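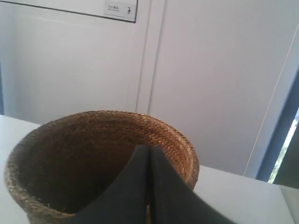

What I'm Reading: Two Hut Keepers and a Very Long Ridge

3 min read

I finished Modupe Akande's "The Gerudside Winters" on Saturday at four in the morning, so forgive me if this one's a little loopy. I'd planned on a chapter before bed. Then she and her climbing partner got stuck in the upper hut with a broken stove and a bag of oatmeal, and there was no way I was turning off the lamp.

If you haven't run into it yet, it's a memoir of three winters she spent looking after a pair of stone huts on the Morgate ridge. It's only 163 pages, and there's hardly a summit in it! People come through on their way to climb things, and she feeds them, and dries their socks, and sometimes goes out with a lantern when they're late. Most mountain books hurry past all that to get to the cornice and the frostbite. Akande goes the other way. One whole chapter is about digging out the door (I read it twice, and I've never dug out a door in my life).

She's funny, too, in a dry way that sneaks up on you. There's a running feud with a fox over a ham. There's a very proud guide from Eton Lodge who insists on teaching her to tie a knot she already knows, and she lets him do it, start to finish, and thanks him. And when the book gets serious, in the second winter, she doesn't raise her voice. Two climbers don't come down when they said they would. She writes down what she cooked while she waited, and what the wind was doing, and I had to go stand in the kitchen for a minute.

My one gripe is the map. It's printed across the fold, so the stretch between the two huts, where almost everything happens, vanishes into the spine. I ended up drawing my own on the back of an envelope. It's terrible, but I used it.

A few of you wrote in after last month's item asking for something similar by Maite Sotomayor, and I think "Goicoechea's Rope" is the one to try. It's older, slower and a lot more technical, with long passages on hemp and how it behaves when it freezes. I'd skip the introduction and come back to it later. The descent in chapter nine is as good as anything I've read about being tired and scared and still having to be careful with your feet.

I got my copy of the Akande for a couple of bucks off at the shop on the corner, and they told me they'd order more if people ask. So please ask! I've already lent mine out and I don't expect to see it again before October.

Next up is a history of women's climbing clubs that weighs as much as a boot. I'm over 50 pages in and they're still arguing about skirts.

Recent items
Rereading the Avalanche Chapter
Your Favorite Books to Read in a Tent
Why I Gave Up on the Big Everest Novel
Letters: Ropes, Knots and One Complaint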